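Stelevstead Community Workshop
Annual premises inspection: electrical, fire and general safety
Inspected by: Zofia Stępień
Accompanied by: Konrad Kozłowski (for the tenant)
Date of inspection: 12/03/2020
Result codes: S = satisfactory, A = action needed, N = not inspected

1. ESCAPE ROUTES

1.1 Main exit clear and opens fully: S
1.2 Rear exit clear and opens fully: A
Comment: Door opens to two-thirds of its travel and then binds on the floor. The bottom hinge has dropped. Rehang and plane the lower edge. Same finding as last year, when it was recorded as minor; it has worsened and is no longer recorded as minor.
1.3 Exit signs present and lit: S
1.4 Emergency lights, function test: A
Comment: Fitting 7 over the stair head did not come on during the test. Battery pack is original. The other fittings held for the full test period.

2. FIRE EQUIPMENT

2.1 Extinguishers in place, pin and seal intact: S
2.2 Service tags in date: A
Comment: Unit by the paint store is past its service month (November). Urbańczyk serviced the rest and appears to have missed this one. Tenant to call them back at no charge under the existing contract.
2.3 Fire blanket, kitchen corner: S
2.4 Alarm call points tested: S
Comment: Panel log is complete. Entries are initialed but the initials are not listed anywhere. Add a key inside the front cover.

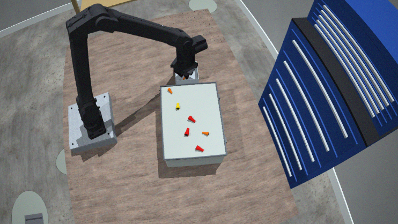

3. FIXED ELECTRICAL

3.1 Distribution board accessible: A
Comment: Sheet timber was leaning against the cupboard door. Moved during the visit. Mark a keep-clear area on the floor — yellow tape is acceptable, paint is preferred.
3.2 Circuits labeled: A
Comment: The label for way 8 reads "heater old." The heater has been removed and the way now feeds the dust extractor. Relabel.
3.3 Ground-fault protection tested by button: S
3.4 Outlet covers sound: S
3.5 Cable entries to metal enclosures bushed: S

4. WORK SURFACES AND BENCHES

4.1 Stable, level, no rocking under load: S
4.2 Edges free of splinters and raised fixings: S
4.3 Small parts kept in trays or bins: S
Comment: Good practice generally. The bench by the window is the exception, where screws were loose in the vise tray along with drill bits. Separate them.
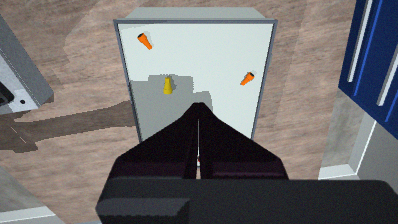 Small tapered pieces, orange and yellow, in a shallow tray.

4.4 Bench vises secured: A
Comment: One mounting bolt missing on the metalwork vise. Replace with the same grade; a coach screw is not an acceptable substitute.

5. STORAGE AND RACKING

5.1 Racks fixed to wall: S
5.2 Load notices displayed: A
Comment: Notice on the long rack has faded and the figure cannot be read. The purchase record from Findis gives 443 lb per shelf, evenly spread. Use that figure on the new notice.
5.3 Heavy items below shoulder height: A
Comment: Two boxes of castings on the top shelf. Bring them down.
5.4 Solvents in closed metal cabinet: S
5.5 Ladder inspected and tagged: N
Comment: Ladder was out on loan to Severin Holzer. To be presented for inspection on return and not used until tagged.

6. FLOORS AND HOUSEKEEPING

6.1 Walkways free of trip hazards: S
6.2 Anti-slip strip on entrance step: A
Comment: Lifting at the left corner. Trim and re-bond, or replace.
6.3 Oily rags in lidded bin: S

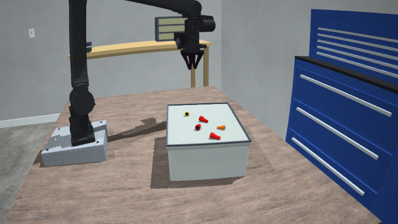

Large wood-grain table with black arm on a block, pale box to the right, blue storage furniture to the right.

7. FIRST AID

7.1 Kit stocked against contents list: A
Comment: Eyewash expired. Adhesive dressings low. The kit list asks for 10 medium dressings.
7.2 Names of first aiders posted: A
Comment: Cleiton Caldeira is still listed but left in the spring. Replace with Czesław Sikora, whose certificate was seen.
7.3 Accident book present: S

8. FOLLOW-UP

Items 1.2 and 1.4 are to be closed before the rear stair is used after dark. All other A items within 30 days. Send photographs of the rehung door and the new rack notice through Gikgate, quoting the item number. A return visit will be made for item 5.5 only.

Signed: Z. Stępień
Received for the tenant: K. Kozłowski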